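Handheld demos and the trash-clearing policy

Sat 1 September

Numbers first this time. We trained the table-clearing policy twice on the Skivora set, once with 30 demonstrations from a single home and once with 100 spread over several. Both runs used the same network and the same training length. On test tables neither had seen, the first finished 2 trials out of 30 and the second finished 26.

I expected a gap, but a smaller one. We didn't run 100 demos from a single home, so I can't yet split the effect of more data from the effect of more kitchens. That run is queued.

All the demos are collected by hand with the gripper and no arm attached. The task is to pick up soft trash, such as bags and wrappers, and get it into a bin. Crumpled plastic is hard for the policy because it never has the same shape twice, and a patterned tablecloth makes it harder to find the edges.

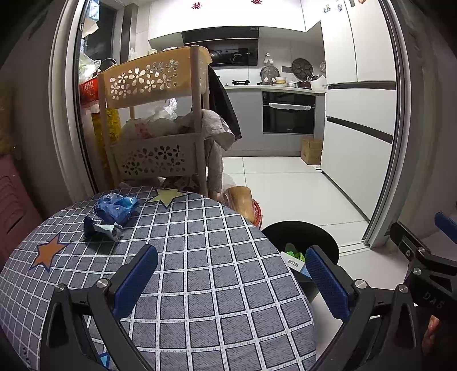
A reader going by Trevon wrote in after the last post to say that his own policy learned the room instead of the task, and that it reached for the spot where the bin used to be. He asked if we move the bin between demos.

We do now. In the January set we left it in one place per home, and the policy did much the same thing as his – it carried the bag to the right side of the table and let go. Moving the bin every few demos fixed most of that.

The failures left are mainly thin wrappers lying flat. The fingers close a little too high and slide off. Lowering the approach helps, but then the pads drag on the cloth.

Next up is the Vonham test, with the same policy on the Hijazi arm. I'll post the table when it's done.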